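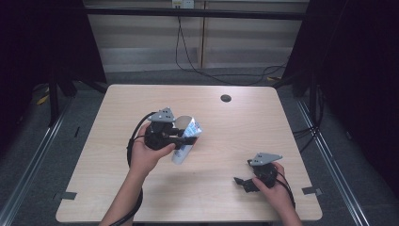
Startet Sulska am Samstag über 2.000 Meter? Nach Angaben ihres Trainers Efren Padilla bleibt die Stute im Aufgebot, sofern der Boden in Stirnstead nicht noch deutlich weicher wird.

Padilla ließ die dreijährige Stute am Morgen ein letztes Mal auf der Grasbahn arbeiten. Sie ging über 800 Meter an der Seite eines älteren Stallgefährten und wurde auf den letzten 400 Metern etwas aufgefordert. "Sie hat das gut gemacht, mehr wollte ich nicht sehen", sagte der Trainer. "Gefressen hat sie danach auch. Jetzt bekommt sie zwei ruhige Tage, dann fahren wir."

Für Sulska wäre es der erste Start seit dem Frühsommer. Damals wurde sie auf derselben Bahn Zweite, eine Halslänge hinter der Siegerin Dida, die am Samstag ebenfalls im Rennen steht. Beide waren schon als Zweijährige einmal aufeinandergetroffen, damals auf der Meile und mit dem besseren Ende für Sulska. Das Stutenrennen in Stirnstead ist also die dritte Begegnung der beiden.

Dida wird von Margit Skjelbred trainiert und hat seit ihrem Sieg im Frühsommer einen weiteren Start absolviert. Gegen ältere Stuten kam sie dabei auf den vierten Platz. Skjelbred führte das Abschneiden auf das langsame Anfangstempo zurück. "Sie wollte die ganze Gegenseite hinunter weg und durfte nicht, das hat Kraft gekostet", sagte sie. "Wenn am Samstag jemand ordentlich Tempo macht, ist sie ein anderes Pferd. Wenn niemand will, machen wir es selbst."

Ob es dazu kommt, hängt auch von Forsberg ab. Die Stute ist bislang in allen ihren Rennen von der Spitze gegangen und hat zuletzt einen Ausgleich auf kürzerem Weg gewonnen. Ihr Stall hat sich mit der Startzusage Zeit gelassen und will bis zur letzten Streichung am Donnerstagvormittag entscheiden. Die Distanz ist für sie neu. Die Mutter war eine reine Fliegerin, der Vater hat dagegen mehrere Steher gebracht.

Nach dem jüngsten Streichungstermin stehen noch neun Stuten im Rennen. Zwei von ihnen besitzen am selben Wochenende ein weiteres Engagement auf einer anderen Bahn, so dass das Feld noch kleiner werden dürfte. Die Startboxen werden nach der endgültigen Starterangabe ausgelost. In Stirnstead gelten über diesen Weg die inneren Plätze als Vorteil - der erste Bogen kommt früh, und wer außen sitzt, muss entweder gleich nach vorn oder Boden verschenken.

Der Boden wurde zuletzt mit "gut bis weich" angegeben. In der Nacht fiel leichter Regen, weitere Schauer sind angekündigt. Der Rennverein will die Bahn nicht mehr beregnen. Auf der Gegenseite sind die Rails um 3 Meter nach außen versetzt worden, um die beim vergangenen Renntag beanspruchte Innenspur zu schonen. Im Einlauf bleiben sie in der gewohnten Stellung.

Padilla will sich die Bahn am Morgen des Renntages selbst ansehen. Sulska habe auf schwerem Geläuf einmal enttäuscht, sagte er, und er habe keine Lust, das zu wiederholen. "Weich ist in Ordnung. Tief ist nicht in Ordnung." Sollte er die Stute abmelden, käme für sie eine Prüfung über die gleiche Distanz in zwei Wochen in Frage, dann allerdings gegen Hengste und Wallache.

Bei Dida spielt der Boden nach Auskunft ihres Stalls keine Rolle. Sie hat auf festem wie auf weichem Untergrund gewonnen. Skjelbred lässt ihr erstmals die Scheuklappen weg, die sie bei den letzten beiden Starts getragen hat. In der Arbeit sei sie ohne das Leder entspannter gegangen, hieß es.

Das Stutenrennen wird als fünfte Prüfung der Karte gelaufen, der Start ist für 15.40 Uhr vorgesehen. Die Tore öffnen um 12 Uhr.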